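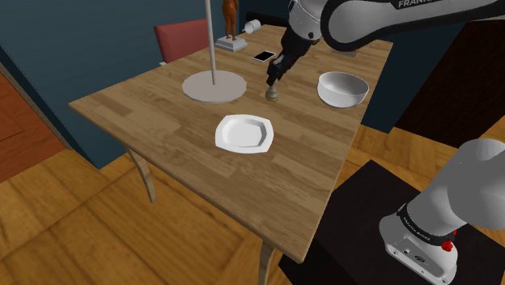

Minutes, Household Tasks Group, 10th January

Present: Přemysl Danko (chair), two persons from Kollár, one from Lekeo. Dudora sent apologies.

1. Table clearing, in simulation
The table has now the bowl, the dish, the mug, the phone and the small pawn on it together. Mr. Danko reported 169 runs, of which 109 were finished without help. Kollár finds this too low for a home and asked that we do not yet write "ready" in any text. Agreed.

2. Mug on its side
Lekeo asked if the mug should stay lying. The chair wishes to keep it, because at home things are also not standing nicely. Kollár would prefer an easier start. Not decided.

3. Shop floor
Grolell wants to know if the same arm can sort returned goods. We have no results for this. Mr. Danko will write to them.

4. Next steps
Kollár repeats the runs with a slower grip. Lekeo sends the list of failed runs to all members.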